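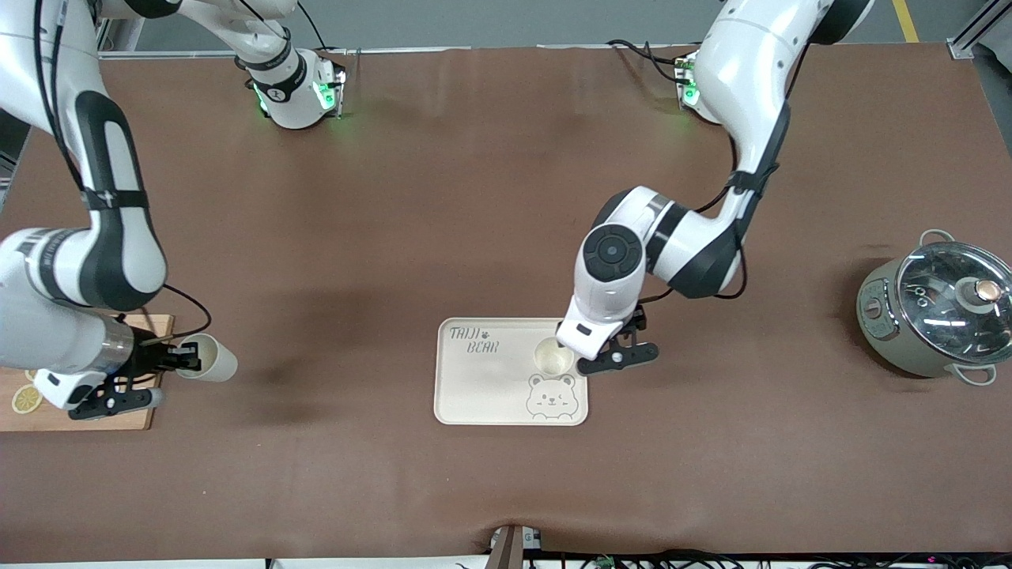 September, 6:40 a.m.

Water meter reads 2539. Wrote it on the card inside the cupboard door, under last month's. The leading digit on the dial sticks between positions and has to be read from the left side with a flashlight.

Scale is back in the kettle. The floor of it is coated end to end, and there is a ring at the usual fill line, chalky at the top and harder toward the bottom. I cleaned it to bare metal when we switched from the Haddadin filter jug to straight tap water, so all of this is new growth. The jug was a nuisance but it did slow things down. The tap water in Prascombe comes off limestone and the town report lists it as very hard without saying much else.

Decided to compare lemon with citric acid properly this time. Every household page says half a lemon will do it. My memory of last winter is that half a lemon did very little, but I wrote nothing down then, so the memory is worth nothing.

Method, for when I want to repeat it:

- 500 ml of tap water in the kettle, brought to a boil, switched off.
- One lemon, sliced, dropped in with the peel on.
- Lid closed, left to stand for an hour.
- Pour out, rinse twice, look at it under the stove light.

8:15 a.m. Result of the lemon run. The ring at the fill line wiped off with a cloth. The floor was softer at the edges and unchanged in the center, over the element. Pulp stuck to the mesh in the spout and had to be picked out with a toothpick. The kitchen smelled fine. Next time juice only, through a strainer, no slices. The peel adds oil, and the oil left a film on the water that I then had to rinse out as well.

Ran it a second time with the juice of one more lemon in the same volume. Some further loss from the floor, mostly flakes. I could lift one with a fingernail. It was layered like slate, pale with one brown line through it. The brown line may be the week the main was flushed on our street and everything ran rusty until evening.

10:30 a.m. Citric acid. The tub is the Usimell brand, coarse crystals, bought for canning. One level tablespoon in 500 ml, boiled and switched off as before. It fizzed as soon as the crystals went in and kept going for several minutes. After twenty minutes the floor was bare except for a patch the size of a coin beside the seam. I added a teaspoon more, waited, and the patch went too.

This is a poor comparison. The acid had the easy job, with two lemon runs already done ahead of it. To be fair to the lemon I would need two kettles with equal scale, and I am not going to grow a second one. What I can say is that the fizzing was far stronger with the crystals, and that the part over the element moved only then.

Cost is also on the side of the crystals. Two lemons are more than a tablespoon out of the tub by a good margin. I will keep lemons for food.

Boiled and dumped two full kettles of plain water afterward. The first tasted sour. The second tasted of nothing.

1:00 p.m. Moved on to the shower head while the tub was out. Unscrewed it with the strap wrench and stood it in a bowl of the same solution, face down. Eleven of the nozzles had been spraying sideways. The rubber washer has gone flat and stiff. The hardware store has the size in stock - I called - but they sell it only in a mixed bag of 100. I turned the old one over and put it back. It holds for now, with one drip at the collar every so often.

The marble sill in the bathroom stays out of this. I put the bowl on the floor on a towel. Acid takes the polish off marble, and there is already a dull spot near the faucet from a previous attempt at something. The sill is original to the house, which has 1838 cut over the door, and I don't want to be the person who finished it off.

3:45 p.m. Looked again at the brochure for the Skoltmont softener. It exchanges calcium for sodium and needs salt blocks, a drain connection and a space next to the main shutoff. The drain is the problem. The nearest one is on the other side of the chimney, and the pipe would have to go up and over. They also advise leaving one cold tap unsoftened for drinking, which means the kettle would scale exactly as it does now. The gain would be in the water heater and the washing machine. Put the brochure back in the drawer.

Plan is citric acid in the kettle on the first of each month, one tablespoon, before the scale has time to go hard. Added a column for it on the meter card.

9:20 p.m. Shower head refitted. Spray is straight except for two nozzles on the outer ring, which I will try with a pin tomorrow. Need lemons again, used both.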